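Virnano scoring app, support ticket
Status: Resolved
Subject: League table stuck after Breteo match

Hi team! First off, we love this thing. Our over-40s cricket league at Wenby has used Virnano for every game this season and the players check their averages constantly, even the ones who swore they'd never look at a phone during tea.

One snag. Breteo chased down 200 against Vincze (what a finish!) and the scorecard saved perfectly, all the overs, all the extras. But the league table still shows both clubs on 8 points, same as before the game. I've logged out and back in, pulled down to refresh, and tried it on a laptop too. Same result everywhere.
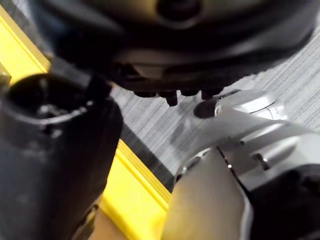
Attachment 1: dark rounded casing with four small pegs along its lower edge

Reply from support, 4:30 p.m.
Thanks for the great detail! The match was saved as a friendly, so the points never went through. Please open Match Settings, switch the type to League, and tap Recalculate. Give the table up to 30 minutes to update.

Reply from customer
Yes!! Switched it over, went to make a coffee, and Breteo had their points when I got back. Net run rate moved too. Could you add a warning when a league fixture gets saved as a friendly? I'd use that every September, when the cup games get mixed in. Happy to close this one.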